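Work and Automation, Session 6
Who moves the cups now? Notes to go with the September lecture

I promised I'd write up what I said in class, plus the parts I skipped when we ran over. Please read this before the discussion section and bring the Skirkthorpe worksheet with you (the one with the shift diagram on the back).

Quick recap from last time. We talked about the difference between a task and a job. A task is something like "pick up the scoop and put it in the bin." A job is a bundle of tasks plus all the stuff that never gets written down – who you ask when the labels run out, which bin lid sticks, how to show a new hire the ropes without making them feel dumb. Automation goes after tasks. The people affected have jobs. Keep those two apart in your head and you'll get a lot more out of the reading!

Our case this week is Plastine, which packs mixed kitchenware sets for other companies. They had 312 people on the packing floor when I first visited, and the hand sorting was where almost everybody started out. I did it for a morning and I was terrible at it. Nested plastic is slippery, the handles hook onto each other, and after an hour my thumbs were done.

So what does the sorting problem look like when you hand it to a pair of grippers? Bowls facing up or facing down, handles pointing anywhere, one piece half hiding another. A person deals with that mess without thinking. For a machine, each of those little variations is something that has to be learned or programmed. 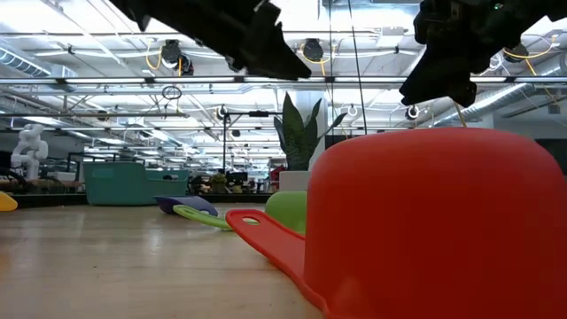

Dewanti Rahman wrote back after reading a draft of these notes that I make the old work sound nicer than it was. She did it for four years, she said, and what she missed when she moved off the line was the talking, never the sorting. Her wrists got better in a month. Her lunch table didn't come back, though, because the new roles all break at different times.

I think that's a fair hit, and I've left my draft the way it was so you can argue with it too. What she's pointing at is a schedule effect, and it's easy to miss if you only look at headcount. Plastine went from one shared break to staggered breaks of 20 minutes, so that somebody would always be on hand to clear a stuck piece. Nobody lost their job over that change. Plenty of people lost the part of the day they liked.

Now the new work. The role is called "cell tender" at Plastine and "line partner" at Fedberg (I don't love either name). A tender sets out the pieces, watches, steps in when a grab goes wrong, resets, and logs what happened. The training is 25 hours, mostly next to someone who already does it. Kamarul Menon told me the hardest thing to learn was when to leave it alone. His hands kept wanting to go in and help!

Two arms working over one table also means the tender has to think about space in a new way. Which side do I reach from? Where do I put the next batch down? Those are skills, and they took a while to show up in the pay grades. 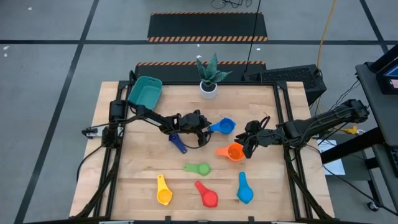

Figure 2. Two arms, one table, measuring cups in mixed colors.

Pay is where I want us to spend most of the discussion. At Majimbun the tenders got a one-time payment of 800 dollars when they finished training, and their hourly rate stayed put. At Plastine the rate went up a little, but the evening premium went away. Look at both and ask who comes out ahead: somebody with school-age kids? Somebody two years from retirement?

For next time:
Read the Fedberg interviews, the first three at least.
Pick one task from a job you've had and write down everything around it that a machine wouldn't pick up. One page is fine.
Come ready to say whether Dewanti's lunch table belongs in a cost estimate, and if so, on which line.

Office hours are moved to 3 p.m. while my usual room is being painted.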